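Faltitska

Faltitska is a dance work for 12 performers by the choreographer Milan Van Loon. It was first shown at the Gurkley, a former grain hall, in February, and later toured by the company Enia. Program notes call it "a novel without pages," a phrase that has been repeated in most writing on the piece and explained in none of it.

Background

Van Loon has said that the work grew out of two years of research into memory and reading. Little of that research has been published. The one surviving rehearsal notebook deals mainly with floor tape, bus times and the order of entrances, and the claim that every movement was taken from a printed sentence rests on his word alone.
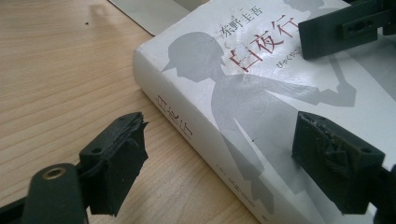
The premiere ran without an intermission and used recorded speech in place of music. Supporters of the piece describe its structure as literary, and comparisons to long fiction are common in reviews. They tend to be loose. A hardcover such as 白夜行, with 东野圭吾 printed down its white cover, at least tells the reader whose work it is; the spoken text in Faltitska is credited to no one, and Enia has never released a script.

Reception

Enia reported a total audience of 1627 for the first tour. The Gurkley's own records give 1548, and neither figure separates paid tickets from free ones. Early notices were warm, though several were written by people who had taken part in open rehearsals. A revised version, shorter and with a smaller cast, opened on Wednesday, November 28, 2018. Van Loon called it a new work. The steps were largely the same.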